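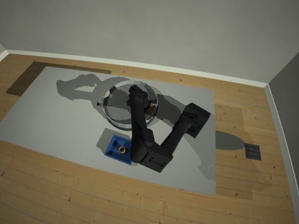
Handout 4: Budgeting for a Benchtop Cell

Price the arm last. In simulation the arm, tray, bin and tabletop all cost nothing, so this is the time to be extravagant.

For the Tanoli exercise, assume one arm, one round tray and one bin. Lundus quotes delivery in 18 weeks. Plan for 40.

Lines students leave out:
- spare gripper parts
- freight (Skurnard charges by the crate, and is fond of crates)
- integration: 168 hours, billed cheerfully

Bring a one-page budget. Totals ending in 100 exactly will be read with suspicion.

Last updated: 2 April 2020

This site uses cookies. Accept / Manage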